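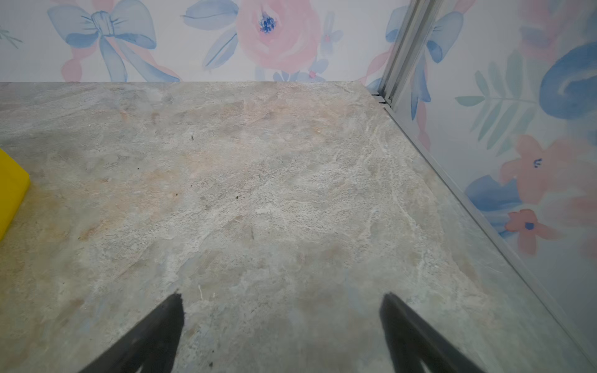
Wrist cam view from our counter wiping project, opinions wanted

plulbridge_kate
Hi all, long time reader, first time starting a thread. I help run an after-school robotics club (high school, mostly juniors) and our spring project is teaching an arm to clean a countertop. Pick up the yellow block, wipe, put it back. The kids named the whole thing Hao and I have stopped asking why.

What I posted up top is what the policy gets from the wrist camera. We have 50 demos so far, all driven by hand by the students, and the trained model does fine on the reach maybe half the time and then goes completely off into the weeds. It drifts toward the back wall. Every time! The kids think it's the wallpaper. I think it's that the block is sitting way over on the left and barely in view. We had a pretty heated argument about this and I promised I'd ask people who know more than me.

Also the club showcase is in June so we have time, but not a ton of it.

gearmouse
Oh man, that wallpaper. I'm with the kids. You've got a big blue bow and a big pink rose back there and the block is one yellow corner of the picture. If I were a small neural net I'd be looking at the rose too.

Are you training from scratch or starting from something pretrained?

plulbridge_kate
From scratch, little network, runs on a laptop one of the parents gave us. The wallpaper is peel and stick, we put it on the back and the side to make it feel like a kitchen. Hanyu picked it and is very attached to it, so "take it down" is going to be a hard sell.

hanyu_kong
hi this is Hanyu Kong, I'm in the club. for the record I do NOT think it's the wallpaper, that was everybody else. the wallpaper never moves. the only thing that moves is the arm. so the network could be using the flowers to tell where it is, and that's a good thing?? the marble is way worse. it's blotchy and it all kind of looks the same, so there's nothing to hang on to when you're looking straight down

gearmouse
OK that's a better argument than mine, dang.

But then try it with the wall covered up. Tape a bedsheet over it, redo a handful of demos, see what happens. Costs you one afternoon.

birthe_s
Birthe Snorradóttir here, I coach a team that did almost the same task last year with a sponge and a tray. I'll disagree with both of you a little. Backgrounds that never change are fine right up until somebody bumps the table or the camera mount. Then your network has learned "rose is at this spot, so go forward" and the rose is now somewhere else. Our arm did precisely this drifting thing and the cause was a camera bracket that had slipped 2 millimeters. Check your bracket before you do anything with bedsheets.

The second thing is what Kate said. If the block can be that far over to the side, how many of your demos START with it there? My guess is the kids like to begin with the arm right over the block, since it's easier to drive. So the policy has hardly ever had to go find it.

plulbridge_kate
Ugh. I went back and looked through the recordings tonight. It's 13 out of 50 that start with the block off to the side. The rest start practically on top of it. So I was sort of right? I'm going to be insufferable at the next meeting.

hanyu_kong
you were right about the block but for the wrong reason, you said it was "too yellow"

plulbridge_kate
I said it was too yellow for the auto exposure, there's a difference!

torque_wrench_tim
Coming at this from a different side. Do you really need learning for this? Bright yellow thing on a pale counter. Color threshold, find the center, drive to it, close the fingers. You could write that before dinner. I see so many clubs jump to training networks when ten lines of code would do it, and then the kids can't explain what their own robot is doing.

birthe_s
Tim, you say this in every thread. The finding part, sure, go ahead and threshold it. The wiping is where it gets hard. How much pressure, where have you already been, what do you do about a crumb that gets pushed along and not picked up. I'd like to see the ten lines for that.

torque_wrench_tim
A zigzag. You cover the whole counter. The crumb has nowhere to hide.

birthe_s
It has the back edge to hide in. Ask me how I know.

gearmouse
Speaking of crumbs, I zoomed in and there are specks on the counter already. Dark ones, and one brownish one over on the left under the yellow thing. Are those your targets or is that just the counter?

plulbridge_kate
Ha, a counter in a room full of teenagers. Our official "mess" for scoring is coffee grounds, a pinch at a time, and we vacuum in between. But you've got me thinking. If there are always stray bits lying around, then the demos where the kids skip over a speck are teaching the arm to ignore specks. Right?

birthe_s
Yes, and that one bit us hard. Either wipe the surface properly before every single demo or decide as a team that everything gets wiped up. We went with the first one and put it on the checklist.

hanyu_kong
I vote second one. then the robot cleans up after us

imitz_fan
Has anybody here used Imitz for the recording side? We switched over from saving raw folders and it lets you tag each demo with the start position, so you'd spot that lopsided 13 right away. Setup was a pain on our machine, fair warning.

gearmouse
Tried it, gave up at the drivers. A spreadsheet does the same job if the kids are disciplined about it. (They are not disciplined about it.)

torque_wrench_tim
One more and then I'll stop. Those fingers are matte black and taper down to kind of rounded tips. What are you gripping with? If that's plain printed plastic, a block like that is going to twist the second you put any side load on it. I'd sort that out before recording more of anything.

plulbridge_kate
Fair question! We've got thin grip tape on the inside faces, cut from a Pidex roll. It twists a little on the long strokes. The kids have been gripping it harder to make up for it, and then the motor gets warm and complains. The position reading for a good grip is 825 on our gripper and they've been going well past that.

torque_wrench_tim
There's your next bug then. Try a rubbery pad with some squish to it. Grip lower on the block too.

plulbridge_kate
OK, plan as it stands: check the bracket, new finger pads, then a fresh batch of demos where the block starts all over the place. The wallpaper stays. Hanyu has offered to do the bedsheet test anyway "to prove a point."

hanyu_kong
already asked my mom for the sheet

gearmouse
Post the numbers when you have them, whichever way it goes. And please use the same start positions for both runs or we'll be arguing about this until the showcase.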